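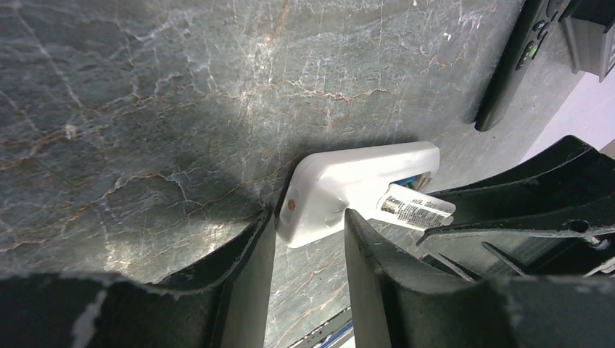

A white plastic case on the green marble-patterned bench top, open at one end.

Ramiro Tejada has written service notes for small household electronics at Skyrme for 8 years. His current file covers the Skastance, a door sensor sold in a white housing, and most of it concerns the battery end.

"People open the wrong part first," he said. "They see a fastener and go looking for a screwdriver. The cell is changed from the end. The fastener can stay where it is."

His procedure starts with the work surface. He prefers stone or a hard panel to carpet or cloth, and asks for the housing to be laid flat before anything is drawn out. A patterned top has its drawbacks. "Dark veining hides a dark screw. If you're opening the unit fully, put a sheet of white paper down."

The cell should come out along its own axis. Levering it sideways loads the contact spring, and a bent spring accounts for a good share of the faults reported to the service desk at Suvadport. Of 33 returns he went through in January, two had nothing else wrong with them.
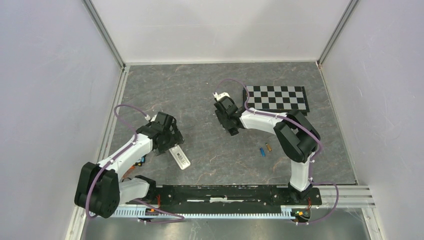
Labels are the other recurring subject. Tejada wants the barcode recorded before work begins, and he wants it left on. "The label ties the unit to its batch. Once it's peeled off, I can't tell you which revision of the board you've got, and the contact spacing changed between revisions."

For a full strip-down he uses a Wera driver and stops turning at first resistance. Overtightening on reassembly cracks the boss under the screw, and that part isn't sold separately.

The revised notes go to the printer on Friday. He is still arguing for a larger polarity diagram on page two. "At the moment it's the size of a thumbnail, and it's grey on grey."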